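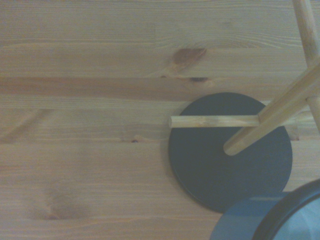 公用茶间里的杯具处在一种不太稳定的归属状态。杯子由单位统一购置，或者由离职者留下，或者由某个人带来之后再没有带走，时间一长，来源便说不清楚。已有的研究多从卫生或成本的角度讨论这类物品，对它们每天停放在什么地方、由谁移动、移动之后是否回到原处，记录得很少。本节讨论放置面。我们把杯具停放的表面分为桌面、台面、沥水处和架子四类，其中桌面在记录中出现最多，也最难描述，原因在于桌面上没有为杯子预留的位置，使用者要靠别的东西来认位置。松木桌面在这方面有些特殊：横向木板之间的细缝和板上的节疤都可以充当参照，比如靠近上方中间的那个褐色椭圆形节疤，木纹绕着它弯过去，比周围的木色深，隔着一段距离也能认出来。受访者谈到杯子“平时放在哪儿”时，有几位用的就是这样的说法：“节疤旁边”“第二块板靠里”“颜色深的那条上”。在贴面均匀的桌面上，类似的说法几乎没有出现，受访者改用窗户、插座或水壶来定位。

4.1 材料与记录方法

本节使用的材料来自Plillura调查在Pindthorpe的部分。调查覆盖12处公用茶间，分布在办公楼、培训中心、印刷车间和一家旧图书馆的后楼。茶间的面积和设备差别较大，有的只有一张桌子和一只电热水壶，有的带水槽、冰箱和整面橱柜。选点时唯一的硬性条件是茶间内有供多人共用的杯具，并且管理方同意我们在工作时间进出。全部使用一次性纸杯的茶间没有纳入。

观察从5月开始，持续18周。每次进入茶间后，观察者沿固定路线走一遍，对每一件不在橱柜内的杯具填写一条记录，内容包括材质、所在表面、杯口朝向、杯内有无液体、把手朝向，以及与最近一件杯具的相对位置。橱柜内的杯具只登记柜门是否关闭，不逐件填写。整理后得到有效记录860条。同一只杯子在不同时间被记录的，按不同条目处理；能够确认为同一只杯子的，另加编号串联。

记录由2名编码员分别归类，有分歧的条目由Niamh Scanlon复核后定稿。分歧主要集中在“暂放”与“遗留”的区分上。杯内有热饮、旁边有人的情形容易判断，杯内剩少量冷茶而附近无人的情形则不容易。最初的编码手册要求按液体多少判断，试编之后放弃了这一规则，改为参考下一次进入时杯子的位置：仍在原处且状态相同，归为遗留；已经移动或清空，归为暂放。这样做的代价是每周最后一次观察的部分条目无法归类，只能标为不明。

访谈在观察期的中段和末段各做一轮，对象是经常使用茶间的人和负责清洁的人。访谈提纲没有直接询问归属，只问对方最近一次用的是哪只杯子、从哪里拿的、用完放在哪里。许多关于归属的表述是在回答最后一个问题时自己说出来的。

4.2 搪瓷杯的位置

在各类材质中，搪瓷杯的数量不及陶瓷杯，但移动的方式比较清楚，适合单独讨论。它轻，碰到桌面有明显的声响，掉在地上通常不会碎，使用者拿放时不如对陶瓷杯那样小心。一位在印刷车间工作的受访者说，她把搪瓷杯放在哪里“不用想”，而玻璃杯一定要放到桌子里侧。

搪瓷杯的另一特点是颜色。陶瓷杯上常有图案或文字，可以据此认出某一只；调查中见到的搪瓷杯大多是单色，外壁与内壁颜色不同，杯口一圈又是另一种颜色。几只杯子放在一起时，使用者主要靠外壁颜色的深浅和杯口来区分。图1中的蓝色杯子即属此类，内壁为白色，杯口颜色较深。

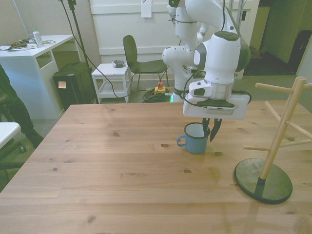
图1 浅色木桌上的小号蓝色搪瓷杯，环形把手，白色内壁，深色杯口

把手的方向在记录表中原本是一个附带项目，后来发现它与放置行为有一定关系。刚放下的杯子，把手通常朝向使用者惯用手的一侧；被别人挪动过的杯子，把手方向比较杂乱，因为挪动者往往握住杯身，或者捏住杯口。清洁人员挪动杯子时又有另一种习惯，他们擦桌子时把杯子推向一侧，擦完推回，把手方向基本保持不变，只是位置向墙的方向偏移。连续几天之后，没有人使用的杯子便会集中到桌子靠墙的一边。我们在旧图书馆后楼的茶间里多次见到这种情形，那里的清洁安排在每天午后，工作时间固定，偏移的过程也最容易看出来。

需要说明的是，把手方向不能单独作为判断依据。双手使用习惯因人而异，同一个人在打电话时也会换手。此外，有两处茶间的桌子紧靠门边，使用者放下杯子时常常是侧身的，把手方向与其他茶间没有可比性。下文涉及把手的讨论均排除了这两处。

就位置而言，搪瓷杯在桌面上的分布比陶瓷杯更靠近边缘。这与前面提到的小心程度有关，也与桌上其他物品有关。桌子中央常被报纸、饼干盒和糖罐占用，陶瓷杯会被塞进这些物品之间的空隙，搪瓷杯则多放在外侧。杯子较小的，边缘停放的情形更多。对此有一种可能的解释：小杯一次喝完，放下之后就准备离开，使用者站着放杯，手伸得不远。大杯要坐下来喝，杯子跟着人移到桌子里面。访谈中的说法大体支持这一解释，但我们没有对杯子的容量做测量，这里只作为推测提出。

4.3 杯架进入茶间之后

观察期内，Nirna办公楼的茶间更换了杯具的存放方式。2019年7月29日星期一，管理方撤掉了桌上的塑料托盘，改用直立的木制杯架，并在墙上贴了一张通知，请使用者洗净杯子后挂回。此前托盘上的杯子一律倒扣，杯口朝下，彼此紧挨，取用时要先拿开外面的几只。更换之后，杯子以把手挂在木钉上，相互之间留有空隙。Pichler培训中心的茶间早已使用同类杯架，可以作为对照。

这类杯架构造简单，中间一根立杆，下面一个圆形底座，短木钉斜向上伸出，左右交替，高低错开（图2）。它占用的桌面不大，但需要一定的高度，因此不能放在吊柜下面。Nirna的茶间最初把它放在吊柜与水壶之间，挂最上面的杯子时手会碰到柜底，几天后有人把它移到了桌子中部。移动是谁做的，访谈中没有人说得出来，管理方也没有再干预。

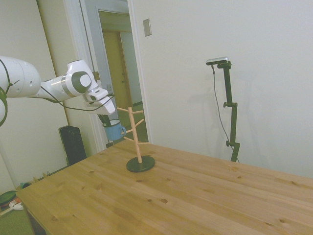
图2 浅色松木桌上的木制杯架（六根短木钉，黑色圆形底座）与浅蓝色搪瓷杯

更换存放方式的影响首先表现在遗留上。托盘时期，洗过的杯子常常停在水槽旁边，使用者的理由是托盘已满，或者不愿意把湿杯子叠在别人的杯子旁边。改用杯架之后，水槽旁的杯子减少，桌面上的遗留杯子却没有明显变化。也就是说，已经走到水槽边的人更愿意多做一步，没有走到水槽边的人依旧把杯子留在原处。通知上的文字对后一类人似乎没有作用，访谈时有人表示从未注意到墙上贴了东西，他以为杯架是某位同事自己买来的。

其次是固定位置的形成。托盘上的杯子没有先后之分，谁最后放，谁就在最外面。杯架上的木钉高低不同，每一根都可以单独指称。更换后不久，就有受访者说“我的在最下面左边”。说这句话的人所用的杯子并不是她自己带来的，她也清楚这一点；她指的是那根木钉。类似的说法在Pichler培训中心更为普遍，那里甚至出现了这样的情况：某人休假期间，他惯用的木钉一直空着，而别的杯子放在桌上。管理方在更换存放方式时没有想过要分配位置，通知中也没有任何相关的内容。

位置固定之后，争执随之出现，但程度很轻。常见的做法是把占了位置的杯子取下，换到另一根木钉上，不作说明。被换的一方多半察觉不到，察觉到的也不会追究。只有一次，一位使用者在杯架底座旁放了一张便条，写着请不要移动上层的杯子。便条在下一次观察时已经不在。我们询问了几位使用者，他们对便条的内容记得很清楚，对是谁写的看法不一。

再次是木钉数量与杯子数量的关系。杯架能挂的杯子有限，而茶间里流通的杯子通常更多，多出来的要么收进橱柜，要么留在桌上。Nirna的茶间在更换时没有减少杯子，结果形成了两层：常用的挂在架上，不常用的在橱柜里，很少有人再去打开。橱柜里的杯子大多是带图案的陶瓷杯，其中几只把手太窄，套不进木钉。搪瓷杯的把手较宽松，挂取方便，因此在架上所占的比例高于它在全部杯具中的比例。这个结果与使用者的偏好没有直接关系，有受访者明确表示更喜欢陶瓷杯，嫌搪瓷杯烫手，但他平时用的仍是搪瓷杯，理由是它就在手边。

清洁人员对杯架的评价与使用者有所不同。他们认为擦桌子时搬动一件东西比搬动一盘杯子省事，但挂着的湿杯子会滴水，底座周围需要多擦一遍。Pichler培训中心的清洁人员在底座下垫了一块折叠的布，每天换洗。Nirna的茶间没有这样做，后期有人反映桌面在那个位置摸上去发涩。我们没有对桌面状况做检查，不能判断这与滴水有无关系。

4.4 桌面参照与归还

现在回到桌面本身。前文提到，使用者在松木桌上会借助木纹和节疤来指称位置。这种指称在杯架进入之后有所减少。原因比较直接：杯子有了可以指称的木钉，就不必再用桌面来说。但指称并没有完全消失，它转移到了杯架上，使用者用桌面上的标记来描述杯架应当放在哪里。清洁人员擦完桌子后把杯架放回，偏了一些，就有人把它挪到原来的那块板上。做这件事的人说不出具体的理由，只说放在别处“看着不对”。

我们对这一类调整做了追踪。在有木纹参照的桌子上，杯架被挪动之后回到原处的情形比较常见，位置偏差也小；在没有参照的桌子上，杯架的位置会逐渐漂移，直到碰上某个固定的东西，例如墙、水壶的底座或者电源线能够到达的范围。漂移本身不影响使用，也没有受访者抱怨。它的意义在于说明，物品的“原处”是由周围的东西共同维持的，缺少这些东西时，使用者仍会说物品在原处，而实际位置已经改变。

同样的差别也见于单只杯子。前述12处茶间中，桌面纹理清楚的几处，暂放的杯子更容易由同一个人重新拿起。在纹理均匀的桌面上，有更多受访者说自己拿错过杯子，或者放弃原来的杯子另取一只。另取一只的做法会使桌上的杯子增多，进而使辨认更加困难。印刷车间的茶间在下午常出现这种情况，到下班前桌上的杯子几乎没有人能认全，清洁人员便一律收走清洗。

这里有几点限制。桌面材质与单位类型有关，使用松木桌的几处茶间人数较少，使用者彼此熟悉，拿错杯子的可能本来就低。我们尝试过按人数分组比较，分组之后每组的茶间太少，结果不稳定，故未列出。光线也可能有影响，纹理清楚的桌子大多靠窗，辨认杯子本身就更容易。另外，观察者进入茶间会使一部分使用者提前收拾杯子，这在最初几周尤其明显，后来有所缓和，但不能认为已经消除。

杯架的影响也不能只归因于杯架。Nirna的茶间在更换存放方式的同一周换了水龙头，洗杯子比以前方便，水槽旁遗留减少的一部分可能由此而来。管理方提供的维修单上只写了更换日期，没有写原来的水流情况。使用者对此的回忆也不一致，有人说旧龙头水很小，有人说没有区别。考虑到这一点，下一节在比较各茶间的归还情况时，将Nirna更换前后的记录分开计算，并把更换当周的条目单独列出，不计入任何一方。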